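4. Comparing the Two Finger Sets

4.1 Setup and what we agreed to ignore

The comparison in this section was meant to be short. We had two sets of parallel fingers for the same gripper body, the stock pair from Nesden and a broader pair we cut ourselves to the Dudeck profile, and we wanted to know which to leave bolted on. A sensible lab would have flipped a coin. We ran 285 grasp attempts, and the rest of this section is what we have to show for it.

All attempts took place on the shared floor at Ernton, with the other workstations going about their business. We made no effort to get a clean background. The earlier work on the Kravchuk controller was done in front of a gray curtain, and the numbers it reported were very good, and then the curtain was taken down. We wanted numbers that would survive people, monitors, ceiling lights and whatever happened to be left on the next desk. Lighting was the ordinary overhead kind and was not adjusted between attempts, although the glare it puts on a smooth work surface was a regular source of complaint, mostly from the depth estimator.

Each attempt began from a raised pose with the gripper held clear of the objects. The operator named a target, the controller proposed an approach, and the operator accepted it or asked for another. After the second refusal the attempt was logged as a planning failure and charged to the controller. We mention this because early drafts charged it to the fingers, which seemed unfair to the fingers.

The objects were small household or toy-like things, mostly plastic, along with bins, trays and baskets to put them in. None of them was bought for the study, and several are of a kind that a reviewer of a previous paper called "unmotivated." We have kept them. Small blocks are hard for wide fingers, rings roll when nudged, and a clear bin is a fine way of finding out how much a vision system believes in walls.

Views were logged from fixed cameras near the workspace and from small cameras carried at the wrist. The two kinds disagree in useful ways. The fixed view shows where the arm is and is nearly useless for the last bit of the approach. The wrist view shows the last bit of the approach very well, with the gripper's own fingers parked across a good part of it. 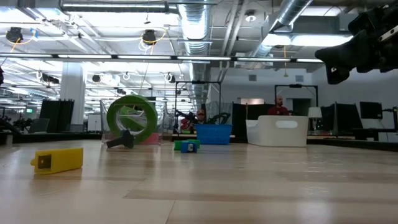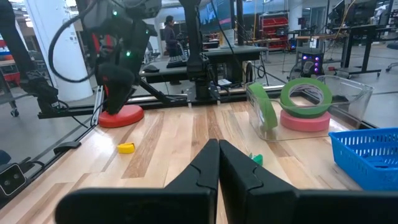
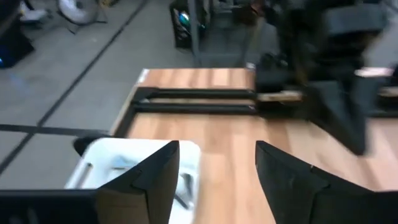 Figure 3. Views logged at the Ernton workspace. Top: a fixed camera, with the gripper hanging at upper right and a clear bin behind the green ring. Middle: a wrist-level view with the fingertips nearly together; a small green object is partly hidden by the right finger. Bottom: a wrist-level view with the fingers apart and a second arm blurred by motion at right.

4.2 Occlusion

The middle view in Figure 3 is the one we kept returning to. With the tips nearly closed, the gripper takes up the whole bottom center of the wrist view, and a small object beside the gap can be mostly out of sight when the controller most needs to see it. The detector's response to a sliver of green is to report nothing at all, or else to report the nearest larger green thing with great confidence. In that view the nearest larger green thing is a roll of tape, standing on its edge in a clear bin, and a controller that goes after it will meet the bin first.

We tried three remedies. The first was to open the fingers earlier in the approach. With the gap wide, as in the bottom view, there is a good stretch of table visible between the tips, and the target usually falls somewhere inside it. The cost is that open fingers are wider fingers, and wide fingers clip neighbors. Two blocks placed close together, like the blue and green pair in the top view, became one problem instead of two.

The second remedy was to mask the fingers out of the wrist view and carry the last good sighting of the target forward. This works for as long as the target stays where it was. Blocks do. A ring set up on its edge does so only if left alone.

The third remedy was to tilt the wrist camera. It cured the occlusion and removed the target from the view entirely, and we put the camera back.

We settled on opening early with masking as a fallback, and used this for both finger sets in everything reported below. The broader set gains more from it, having more finger to hide behind.

4.3 Motion blur and the other arm

The workspace has more than one arm, and we had assumed that an arm not taking part in a grasp could be treated as furniture. The bottom view in Figure 3 shows the weakness of that idea. A moving arm on the far side of the table smears into a dark shape that resembles nothing in the detector's vocabulary, and on a bad attempt the smear was labeled as a tray, a cable, or once a chair.

Shortening the exposure helped with the smear and hurt everything in shadow, including small gray tools lying in trays, which were never popular with the detector to begin with. In the end we had the controller hold its estimate while any other arm was in motion and update when the motion stopped. Attempts got longer. The operators, who are paid the same either way, raised no objection.

4.4 Results

On blocks lying flat, the two sets were close enough that we would not defend a ranking. The Dudeck profile was a little more forgiving of a bad approach angle, and the Nesden fingers were better in tight quarters. On rings the Nesden set was clearly ahead, as a narrow tip can get inside the rim and a broad one mostly pushes it. Inside clear bins both sets did badly, and most of those failures happened before contact, with the controller aiming through the wall at an object it could see perfectly well.

Failures in which the fingers themselves were at fault made up around 4 percent of all attempts. We find this a humbling figure for a section titled as this one is. Planning refusals, lost targets and confident mistakes about transparent plastic account for nearly all the rest, and would have done so with either pair of fingers bolted on.

We have left the Nesden set on the gripper. The Dudeck fingers are in the drawer under the controller bench, and the drawings are available on request. Section 5 takes up the clear bin.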